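### 3.2 Access requests and review procedure

Requests for restricted records in the Clenia repository were handled through a single web form. The form asked for the requester's institution, the records wanted, the intended use, and the storage location. Requests that left any of these fields blank were returned without review and are counted below as incomplete.

Between the opening of the repository and April 15, 2019, a total of 3676 requests were logged. We removed duplicates, defined as two submissions from the same account for the same record set within 14 days, and kept the later of the two. Test submissions made by repository staff were also removed. Roughly 2200 requests remained. Each was assigned to one of three tiers according to the most restrictive record it named:

- Tier A: records with no human participants, including simulated and instrument-generated data
- Tier B: de-identified records collected under a consent form that permits sharing
- Tier C: records that need a signed agreement between institutions

Tier A requests were approved by the data manager alone. Tier B requests went to one reviewer, and Tier C requests to two reviewers who did not see each other's comments. When the two reviewers disagreed, the file was passed to the repository director, whose decision was final. 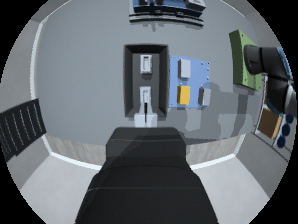 **Figure 4.** Simulated view with a circular field. The gripper is at lower center.

Time to decision was measured from the first complete submission to the date of the decision letter. Days on which a request was waiting for a reply from the requester were included, as the log did not record them separately before March. This makes our figures longer than the working time spent by reviewers, and the effect is likely to be largest in Tier C, where most correspondence took place.

To check the tier assignments, a second coder (Hugo Vallejo) re-read a random sample of 50 requests without access to the original labels. Disagreements were settled by discussion. Most of them concerned requests that named a mixed record set, such as the Lellier interviews, which are stored together with an instrument log. We applied the stricter tier to the whole request in these cases - the same rule the repository uses - even if the requester later dropped the restricted part.

Two collections were left out. The Liew collection moved to a different host during the study period, and its early requests could not be matched to decisions. The Elum collection uses its own form, which does not ask for a storage location, so the test for a complete request could not be applied in the same way. Withdrawn requests were kept in the totals but have no time to decision.

### 3.3 Coding of stated purpose

The free-text answer on intended use was coded by its main verb and object. Answers shorter than one sentence were coded as "unclear" and were not followed up with the requester.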